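Course handout, unit 5: Reading the volume of a vessel
Measurement in the Home and Workshop, evening group
Prepared by Bảo Vũ, with corrections from Nuwan Pramanik

Please read this handout before the class and bring a pencil, a ruler marked in millimetres and one drinking vessel from your kitchen. The colour and the shape are not important. We start at 6:30 pm, and the room is open fifteen minutes before.

## 1. Volume and capacity

In everyday speech we mix these two words, and usually there is no harm in it. In this course I ask you to keep them separate. The *capacity* of a vessel is how much it can hold. The *volume* of a liquid is how much space the liquid takes. A jug may have a capacity of one litre and at this moment contain a volume of 500 mL.

There is a third word, *nominal*, which you will find in catalogues. The nominal capacity is the number the seller writes. It may be measured to the brim, or to a line below the brim, and the catalogue does not always tell you which one. In the last unit we compared two pages of the Boveck catalogue, and you will remember that the same jug was listed in two ways. 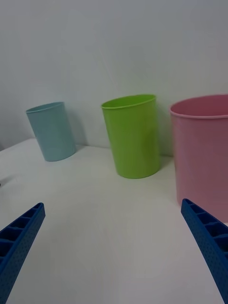
For this reason I would like you to write always two numbers in your notebook: brim capacity and working capacity. The working capacity is measured to the level where you can still carry the vessel across the kitchen without spilling. It is a personal number and I will not mark it wrong, but you must write how you chose it.

## 2. A vessel with straight sides

If the sides are straight and the base is a circle, the calculation is short. Measure the inside diameter, divide by two to get the radius *r*, and measure the inside height *h*. Then

V = π × r² × h

With all lengths in centimetres, the answer is in cubic centimetres, and one cubic centimetre is one millilitre.

Common mistakes from last term:

- The outside diameter was used. With a thick wall this makes a large error, as the radius is squared.
- The height was measured from the table. The base has a thickness too, and often a hollow underneath.
- Millimetres and centimetres were mixed in the same line.

## 3. A vessel with sloping sides

Most tumblers are wider at the top than at the base. The shape is called a *frustum*, which is a cone with its point removed. We need two radii, *R* at the top and *r* at the bottom:

V = (π × h ÷ 3) × (R² + R × r + r²)

Some students prefer to take the average of the two radii and use the formula from section 2. For a gentle slope the error is small, and I accept this method in the homework if you say clearly that you used it. The averaged answer is always a little too low. Try to find out why before we meet.

Do the work in this order:

1. Measure the inside diameter at the rim two times, in two directions, and take the middle value. Soft plastic is seldom a perfect circle.
2. Measure the inside diameter at the base. If the ruler does not fit, cut a strip of card until it just touches both sides, and measure the card.
3. Put the ruler inside along the centre and read the height.
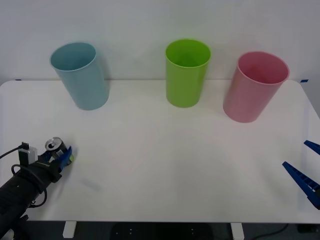
4. Calculate with full figures and round only at the end, to the nearest 5 mL.
5. Check with water and a kitchen scale. One gram of water is very near to one millilitre at room temperature.

If the calculation and the scale do not agree, trust the scale first and look for your mistake in the radius. Nuwan asks me to add that the scale must be set to zero with the dry vessel already on it. He is right, I forgot this in the first edition.

## 4. Homework

a) A tumbler with straight sides holds 167 mL to the brim. The inside height is 8.5 cm. Find the inside radius.

b) A Mistik pail has a brim capacity of 1820 mL. How many times can you fill the tumbler in (a) from it, and how much is left over?

c) Your own vessel: both capacities, by calculation and by scale, with a small drawing. The drawing should show where you measured.

For question (c), please do not use the number printed on the package. I wish to see your own measurements, even if they are not beautiful.

## 5. Additional reading: a letter on old measures

The following is from a former student, who now works at the Clorkomen pottery and kindly allowed me to copy it.
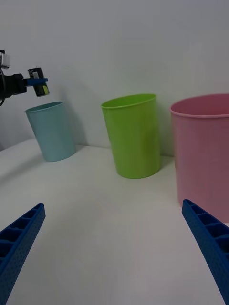

*Clorkomen, February*

Dear Bảo,

You asked what we do here about capacity. Clay becomes smaller in the kiln, so every pot is thrown larger than the customer wants. The old potters kept a wooden stick for each size, with one notch for the height and a crosspiece for the width. Mr. Chan has still the sticks of his father, and no number is written on any of them.

I measured one of his jugs with your frustum formula and then with water. The water gave more, as the belly of the jug is round and the formula does not know it. I divided the jug into slices, as you taught us, and then the two results were close.

Please greet the group from me. The ruler from the course is still in my apron.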